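Facilities Help Desk » Lerkuvholm » Ticket 293: Ceiling unit and strip light, open-plan room

Status: Open, waiting on parts 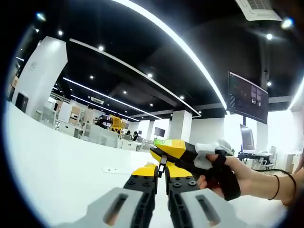
Opened in March, category Heating and Cooling

Hello all, and thank you in advance for your patience with me, as I know I have been a regular visitor to this queue lately. I'm writing on behalf of everyone who works at the white tables in the big room, and we have two troubles that may or may not be one trouble.

The first is the air conditioning. The white unit up in the black ceiling has taken to blowing straight down at full strength from the moment it starts, whatever we ask of it at the wall control. It wouldn't matter so much if we did heavier work, but we spend a good deal of the day with little paper labels, and they go off across the table like leaves. I've been holding mine down with a mug, which has left rings on two of them. People are wearing scarves.

The second is the long strip light. It's lovely and bright, and we were all very pleased when it went in, but it now flickers for a few seconds when the air conditioning starts up. Then it settles and behaves for the rest of the morning. A couple of us get headaches, so I'd be glad if somebody could have a look.

Things I've tried so far:
Turned the fan down to 2 at the wall control. The display changes, the draught doesn't.
Switched the unit off at the control, waited for the length of a cup of tea, switched it on again. Same as before.
Moved our chairs to the far side of the table. Better for necks, worse for seeing the wall screen.

Reply from the help desk, 9.40 am

Thank you for such a thorough note, it does help. Could you tell us what temperature the wall control is showing, and whether the louvres move at all when you press the swing button? Please don't get up on the tables to look, you should be able to tell from the floor.

Reply from the requester, 10.15 am

It says 27, and I can promise you it is nothing like 27 in there - I have my coat on as I type. The louvres gave a small twitch when I pressed the button and then stopped where they were. I pressed it again to be sure and got no twitch at all. I stayed well away from the tables, ladders and anything else you might worry about.

Reply from the help desk, 2.20 pm

We've been up with Toprak, who look after the cooling for us. The temperature sensor is reading far too high, so the unit believes the room is sweltering and runs flat out. The louvre motor has also given up. They have set the louvres by hand so the air goes along the ceiling, and that should spare your labels for now. A new sensor and motor have been ordered from Durkotis.

The strip light is a separate job. It shares a circuit with the cooling, and we'd like the electrician to check the driver before we blame one for the other. That has been logged under Clundano, line 200 on their work list, though they don't take them strictly in order.

Reply from the requester, 4.05 pm

What a difference already! The labels are staying put and the scarves are back on the hooks. It's still chilly, so I've switched the unit off for the rest of the day and will put it on again in the morning to see whether the light flickers. I'll write down the time if it does. Please leave the ticket open until the parts are in.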